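4장. 의류 관리와 보관 (Prumach 스팀 옷장 사용 설명서, 사용자 모임 보완판)

제조사 설명서의 이 장은 낙관적인 편이다. 보완판에서는 실제로 써 보고 확인한 순서만 남겼고, 확인하지 못한 주장에는 그렇다고 적어 두었다.

4.1 넣기 전 준비

1. 옷 안쪽의 취급 표시를 먼저 본다. 스팀 금지 표시가 있으면 '섬세' 코스도 쓰지 않는다. 원래 설명서에는 섬세 코스가 모든 섬유에 안전하다고 되어 있으나 근거는 실려 있지 않다.
2. 주머니를 비우고 지퍼를 끝까지 올린다.
3. 침대처럼 평평한 곳에 옷을 펴 놓고 옷걸이를 목 쪽에서 넣는다. 어깨선이 옷걸이 끝보다 안쪽으로 들어가면 자국이 남으니 폭이 맞는 것으로 바꾼다.

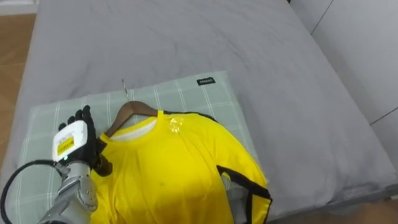

4. 얼룩은 미리 지운다. 스팀은 세탁이 아니다. Clevadine 탈취 시트를 함께 넣으면 얼룩까지 옅어진다는 광고 문구가 있는데, 우리가 해 본 커피 얼룩은 그대로였다. 냄새에는 효과가 있었지만 시트 없이 돌린 날과 구별하기 어려웠다.
5. 한 번에 거는 옷은 6벌까지로 한다. 표시 용량은 8벌이다. 겨울 외투가 섞이면 그 숫자는 잊는 편이 낫다.

주의: 물통에는 수돗물이나 정수만 넣는다. 섬유 유연제나 향수를 섞으면 분사구가 막히며, 이 경우 무상 수리를 거절당할 수 있다.

4.2 코스 선택

1. 전원을 켜고 문이 완전히 닫혔는지 손으로 눌러 확인한다. 문 열림 표시등은 살짝 벌어진 상태를 잡아내지 못할 때가 있다.
2. 운동복과 합성섬유는 '저온 건조'를 고른다. '자동'은 편리해 보여도 무게만 재는 방식이라 소재를 구별하지 못한다.
3. 시작 단추를 누른다. 화면의 남은 시간은 믿지 않아도 된다. 21분으로 시작한 코스가 끝날 때는 거의 두 배가 걸리곤 했다.
4. 끝나면 문을 열어 김을 뺀 뒤 옷을 꺼낸다. 안쪽 금속 봉은 뜨거울 수 있으므로 맨손으로 잡지 않는다.
5. 꺼낸 옷은 바로 장에 넣지 말고 바람이 통하는 곳에서 솔기까지 말린다.

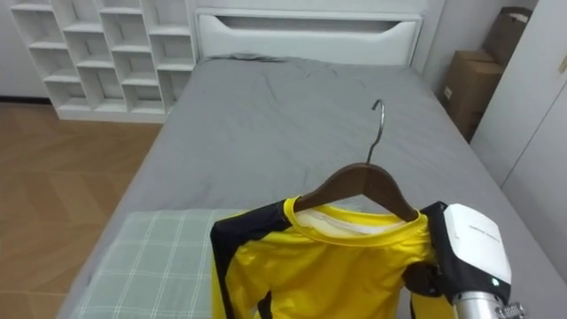

4.3 장기 보관

1. 니트는 걸지 말고 접는다. Kuusisto 옷걸이는 '늘어남 방지'라고 적혀 있지만 무거운 스웨터에서는 다른 옷걸이와 차이를 느끼지 못했다.
2. 비닐 덮개는 벗기고 천 덮개를 씌운다.
3. 습도는 Prerkix 센서 앱으로 볼 수 있다. 다만 센서가 문 쪽에 붙어 있어 안쪽 구석의 값과는 다르다. 구석에 따로 습도계를 두고 비교한 뒤에 판단한다.
4. 4월쯤 겨울옷을 넣을 때 물통과 배수통을 모두 비우고 뚜껑을 연 채 하루 말린다.

참고: 오류 코드 273은 원래 설명서에 '일시적 현상'이라고만 나와 있다. 배수통을 뺐다가 딸깍 소리가 나게 다시 끼우면 대개 사라진다. 같은 코드가 거듭 뜨면 전원을 뽑고 점검을 신청한다. 초기화만 되풀이하라는 상담 안내는 권하지 않는다.

필터 청소는 5장에서 다룬다.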